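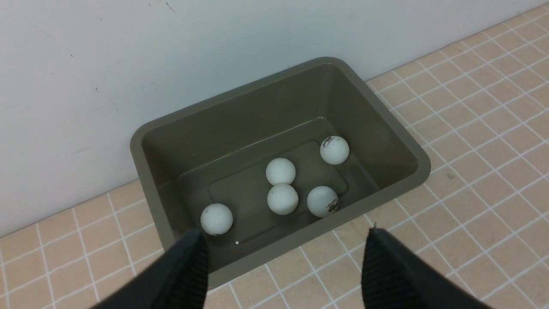
What the arm does at Undura

I work at Undura, where we clean and sort used table tennis balls for clubs. There are 9 of us. In April the company put in a robot arm from Skudatmont, and people keep asking me what changed.

The job is small. Balls go in a tub, the arm picks one up with its two fingers and moves it. Before, one of us did that standing up, all shift, about as dull as it sounds. My wrist hurt most evenings and it doesn't now. 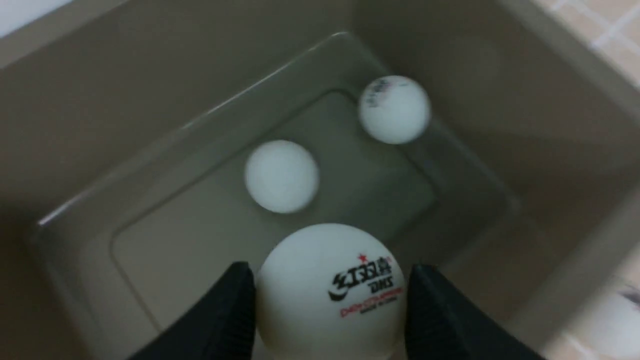

Wet work

Balls float, and a floating ball moves when you touch it. I figured the arm would never manage water. It took a lot of tries to set up, and those hours came out of our regular day. I'm still a little sore about that.

Our hands are out of the water more. The skin on mine has healed up.

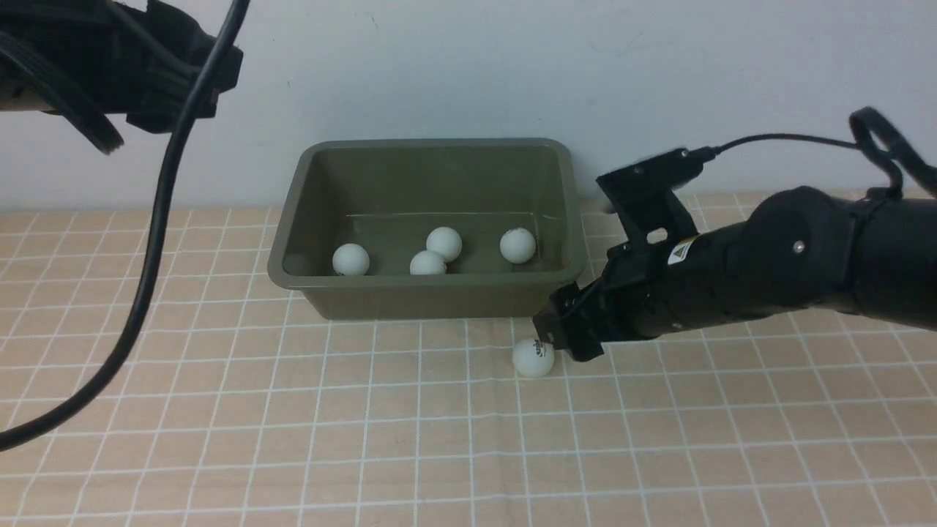
What we do instead

Two people moved to inspection and one to packing. Nobody was let go, but when a coworker left over the summer the spot wasn't filled. I think that's worth saying plainly.

The pay is the same. I got 5 hours of training, and I would have liked more. When the arm stops, I'm the one who goes over, and the first few times I just stood there reading the manual. Our best shift so far was 1016 balls.

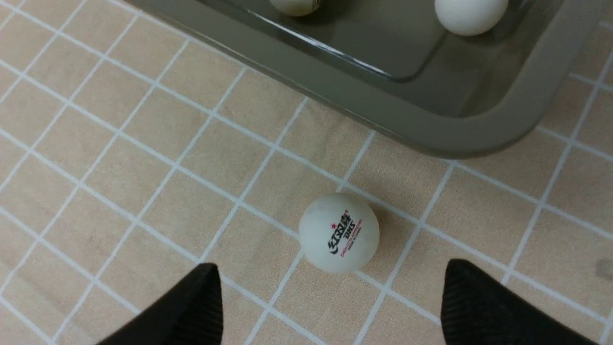

A DHS ball between the fingers, two more in the tray.

I miss talking across the table. With fewer of us at the tubs it's quieter, and I've started bringing a radio. We have a meeting with the manager next month about the open spot, and I plan to ask for it to be filled.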